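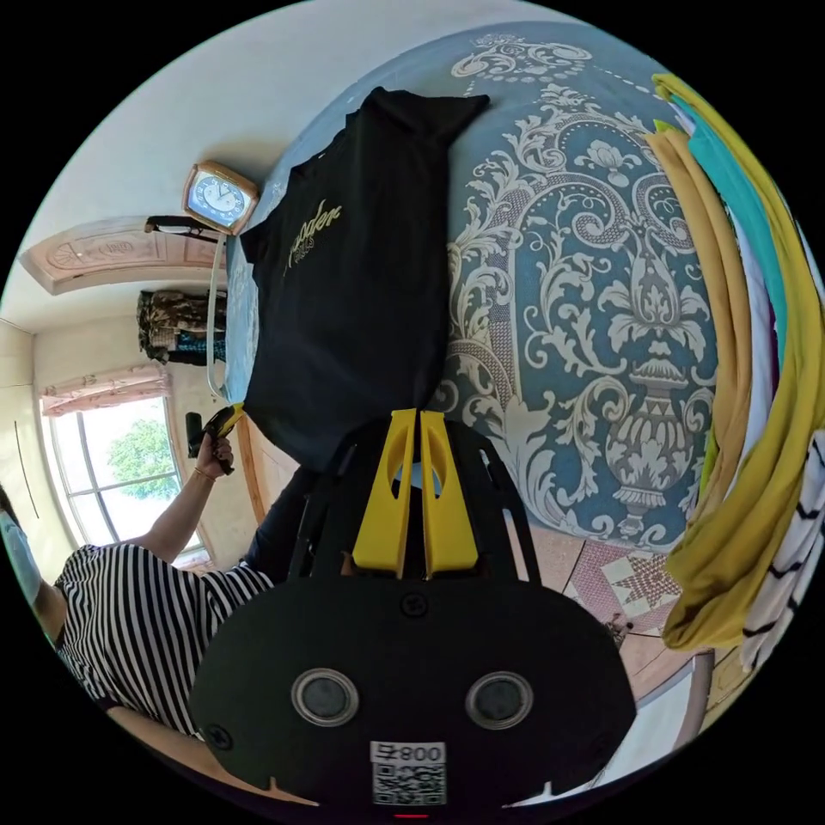 Figure 1. Hand-held gripper with yellow fingers, label 800, at the hanging clothes.

Notes for the home build, part two: the fingers

Welcome back, everyone, and I hope the Skidetti kits all reached you in one piece! Before you go anywhere near the wiring, spend an evening just on the fingers. Close them slowly and look at them from the front: they should sit parallel, like the yellow pair in Figure 1, with their oval cutouts lined up. If one leans, loosen its screws, nudge it straight and tighten again (gently, please, the plastic strips easily and I have ruined more than I care to admit).

When you are happy, open and close the grip 100 times by hand, then check the screws once more. After that you can move on to cloth. A shirt on a hanger is a lovely first exercise, much kinder than a folded pile. Try 12 grasps at the hem and write down in your Dovavon log sheet which ones slipped.

For next time: bring the log sheet, and read the Skikik handout as far as the section on springs.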